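Grurnavwood Monitoring Program

The Grurnavwood Monitoring Program was a media and social network tracking effort run by the city government of Trarkham. It collected public posts, blog entries and local news items that mentioned city agencies, elected officials or planned protests. The program operated for nine months before its existence became widely known through a public records request.

Origins

The city's Office of Public Safety proposed the program after a dispute over a transit fare increase, during which several street protests were organized online with little notice. The office asked for a tool that would give it early warning of large gatherings. A contract was awarded to Hanrahan, a data services company, which supplied a search product called Imamik. The city council approved the money as part of a larger software purchase, and the monitoring portion was not discussed separately.

Operation

Imamik searched public accounts for a list of keywords that at its longest held 143 terms. Most were place names, event names and words linked to emergencies, such as "evacuation" and "outage." Others were the names of city departments and the phrases "city hall" and "police budget." Matching posts were sorted into daily summaries, and a longer digest went out every Monday to department heads.

Staff could also place individual accounts on a watch list. The written policy limited this to accounts "relevant to public safety," a phrase it did not define. Records released later showed that the list had grown to 601 accounts, including those of neighborhood bloggers, two student newspapers and several reporters.
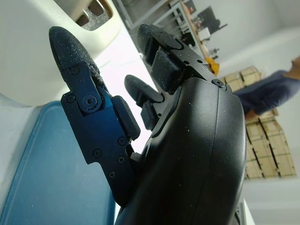 Disclosure of the program followed a request filed by Nuno Vieira, a freelance reporter who covered the council. The city first answered that it had no matching records, then released about 3,000 pages after an appeal. Many of the collected items had no clear link to safety. One summary included a hobbyist's post on hand mechanisms, flagged because its author had earlier criticized the police budget; the post compared designs in which a flat metal linkage plate forms the body of a finger, as on a black three-fingered robotic hand, with designs driven by cables. Other entries covered restaurant reviews, a school play and complaints about parking.

Response

Raghda Geagea, then a member of the city council, called for the watch list to be deleted and for those on it to be notified. The Office of Public Safety replied that all of the material was public and that no private messages had been read. Critics answered that the summaries grouped posts by author – a practice the original proposal had not mentioned – and kept them after the events in question had passed.

The council suspended the contract in September. A revised policy barred the collection of posts on the basis of political opinion and set a limit on how long summaries could be stored. Keyword searches during storms and other declared emergencies were allowed to continue.

See also

Open-source intelligence
Public records request
Social media surveillance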